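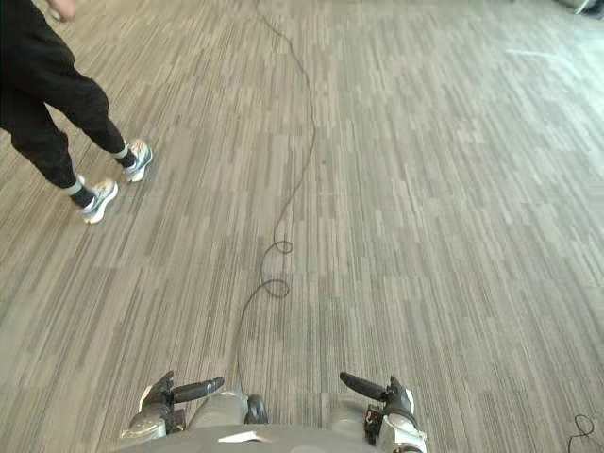 Marlene Kowalchuk writes that the side doors at Tillden Hall were locked during setup last January, and asks that they be tested with the stage crew already in the building. Her request has been adopted as item 2.3 below.

Tillden Hall
Pre-Event Safety Checklist: Badside Teaching Awards, Evening Ceremony and Dinner
Inspection date: 14 August 2018
Status key: S = satisfactory. A = action required before doors open. N = not applicable to this event.

Section 1. Occupancy and seating

1.1 Posted capacity of main hall is displayed at both entrances. S
Comment: Posted capacity is 700. The seating plan must not be changed after sign-off without written approval from the venue office.

1.2 Aisles between dinner tables match the approved floor plan. A
Comment: Table 22 has been placed too close to the west aisle. Chairs pulled out on that side would narrow the route to Exit C. Move the table toward the stage or remove it from the plan.

1.3 Wheelchair places are marked on the plan and have a clear path to an accessible exit. S

1.4 Path from nominee tables to the stage is free of cables. A
Comment: See 3.2.

Section 2. Exits and emergency lighting

2.1 Exit signs are lit and can be read from all seating areas. A
Comment: The sign over Exit D is hidden by the sponsor banner. The banner is to be rehung lower or moved to the lobby.

2.2 Emergency lights come on when tested. S
Comment: Tested by hall staff in the presence of the inspector. Battery unit in the coat room corridor is due for routine replacement in January.

2.3 Side doors are unlocked and open fully from the inside while crew are on site. S
Comment: New item. Tested with the crew present. The door on the loading side is stiff at the bottom hinge but opens under normal pressure. Maintenance has been told.

2.4 Assembly point is shown on the back of the printed program. A
Comment: The proof still gives the old location by the library. The corrected text must reach the printer before the program is approved.

Section 3. Stage, sound and electrical

3.1 Stage steps have handrails and marked edges. A
Comment: Left steps satisfactory. Edge tape on the right steps is lifting on the second tread. Replace the full strip; do not patch.

3.2 Floor cables are covered or routed overhead. A
Comment: The run to the lectern crosses the presenters' path. The supplier, Cao, has agreed to bring ramp covers with the evening delivery. To be checked again at rehearsal.

3.3 Portable equipment carries a current inspection tag. S

3.4 Trophy table is stable and clear of the stage edge. S
Comment: The engraved awards are heavy. Presenters should be told to hand them over with both hands.

Section 4. Catering and reception

4.1 Food warmers are placed away from drapes and exit routes. S

4.2 Spills kit is available at the bar and at the kitchen door. A
Comment: Bar only. A second kit is held in the Anex store, shelf 9, and may be borrowed against signature.

4.3 Allergy cards match the caterer's final list. N at time of inspection
Comment: Final list not yet received. Event office to complete this item.

Section 5. First aid and communication

5.1 First aid room is open, stocked and signed from the lobby. S

5.2 Radios are charged and assigned to floor leads. S
Comment: The venue office may also be reached on internal extension 138.

5.3 Evacuation announcement is at the lectern in large print. S
Comment: The host should read it aloud once during rehearsal.

Result: Conditional approval. Doors may not open to guests until every item marked A has been cleared and initialed by the duty manager. The signed copy is to be kept in the venue office with the approved floor plan.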